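Moving my mother's recipes off the index cards

I spent most of January typing up my mother's recipe cards. There are two boxes of them, a green tin and a shoebox, and they had been sitting on the shelf over my washer since we cleared out the house on Eynon Street. I had told my sister I would do it the first winter. It took me until the third.

The cards are in no order. She filed by who gave her the recipe, so pot roast is under the neighbor who made it in Kadport and the good rolls are under a church supper. A lot of them are only ingredients. She knew what to do with the ingredients, so she didn't write it down. One card says "bake as usual" and has no temperature on it.

I started in a notes program and gave up after a week. It was fine for typing but bad for finding anything later. I switched to plain text files, one recipe to a file, with the name of the dish first and the name of the person she got it from second. Both can be searched. I keep a copy on the computer and another on a drive at my sister's place.

My rule was to type exactly what the card said, spelling and all, and then put my own notes under a line. When I made her cornbread I found that 50 minutes was far too long in my oven, but the card says 50 and so does the file. My note underneath says to start checking early. I didn't want my fixes mixed in with her words.
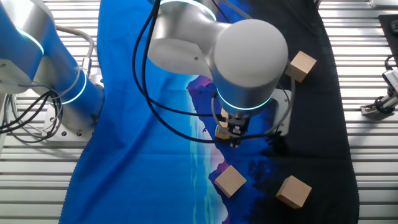 Should you throw the cards away once they're typed?

Keep them if you have the room. The typed copy is for cooking, and the card has the handwriting, the grease spots and the notes in the margin, which don't come through in a text file. I put mine back in the boxes in the order I found them.

The stained ones were slow going. Pencil holds up better than I expected, but the blue ballpoint she used for a few years has faded to almost nothing. Holding the card near a window in the late afternoon helped more than any lamp I tried. For 6 of them I had to call my aunt and read out what I could see, and she filled in the rest from memory. She was sure about the pickles and less sure about the date bars.

There were also clippings, mostly from the backs of packages. I typed the ones with her writing on them and left the others alone. She had a whole stack of gelatin salads that I don't believe she ever made - there isn't a spot on any of them.

My sister wants to print the whole thing as a book for the cousins. I'm not against it, but somebody has to decide what to do with "bake as usual," and we don't agree. She wants to put in a temperature. I would leave it the way it is and let people call one of us.

The shoebox is finished. I still have the back half of the green tin to do, which is cookies and a few things for canning.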